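Share 14 | Comments 3

Software Engineer, Manipulation Stack (Planning and Perception)
Prirkura, Plivovitz office
Full time, on site four days a week
Posted 8 July 2022

Prirkura writes control and perception software for arms that handle cloth, bags and other items that do not keep their shape. We have one opening on the team that maintains Kingi, our planning and execution layer. The position reports to the lead of the software group in Plivovitz. Our second site, in Stoder, does mechanical design and is not part of this opening.

What the code base looks like

Kingi is C++17 with Python bindings. It takes a grasp proposal from the perception side, plans a path, and runs it against a joint controller over a fixed-rate loop. Perception is Python and PyTorch, exported to a runtime that the C++ side loads. The policies are trained on wide-angle video from hand-held gripper tools. The same gripper geometry is used on the arms, so a recorded episode can be replayed against the planner without retargeting the fingers.

The current training set has 3035 episodes. Of these, 2706 pass the automatic checks on pose tracking and timestamp alignment. The rest are kept but not used. Part of this job is finding out which of the rejected episodes are bad data and which are rejected by a bad check.

The work

You will own the replay tool. It loads an episode, rebuilds the gripper trajectory, and reports where the planner disagrees with the recording. It works, but it is slow and its logs are hard to read.

You will take over the fisheye calibration code. The present model fits well near the center of the lens and poorly toward the rim, and grasp points on cloth folds drift as a result. We want a better model and a regression test that fails when the fit gets worse.

You will also work on the handling of late frames. The controller runs at 100 Hz and the camera does not. Interpolation between the two is done in three different places at present and should be done in one.

Expect to spend one day in five recording episodes or running trials on the arm. Everyone who writes code for Kingi does this, including the group lead.

Required

Solid C++ and working Python. We read code samples before résumés.
Rigid-body transforms, camera models and basic filtering, at the level where you can debug a sign error in someone else's frame convention.
Experience with at least one real-time or near-real-time control loop on physical hardware. A student project counts if you can explain how its timing was measured.
Git, code review, and written design notes.

Useful

Visual-inertial odometry or SLAM.
Trajectory optimization.
Imitation learning on video data.
Build systems — ours is CMake and has not been cleaned up since April.

A doctorate is not required and does not change the pay band. We cannot sponsor a visa for this position.

How to apply

Send a résumé and one code sample of your own, up to a few hundred lines, through the careers form on the Prirkura site. Use reference number 102. In place of a cover letter, write one page on a bug you found in a robot or sensor system: what the symptom was, what you measured, and what the cause was. If the cause was never found, say so and list what you ruled out.

Applicants who pass the first reading get a one-hour call with two engineers. The second step is a paid half day in Plivovitz. You will be given a recorded cloth-grasping episode, a version of the replay tool with a known fault, and a desk. Finding the fault is helpful but is not the pass mark — we look mainly at the notes you keep along the way. Bring your own laptop if you prefer your own editor setup. Otherwise we supply a Linux machine.

Both steps are held in English. Applications are read in the order they arrive, and every applicant gets a written answer.

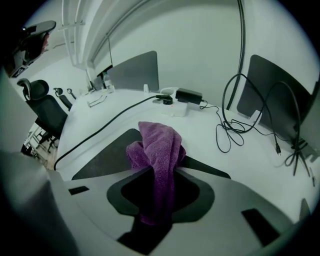 Questions about the position can be sent through the same form with the reference number in the subject line. Please do not send code samples as screenshots.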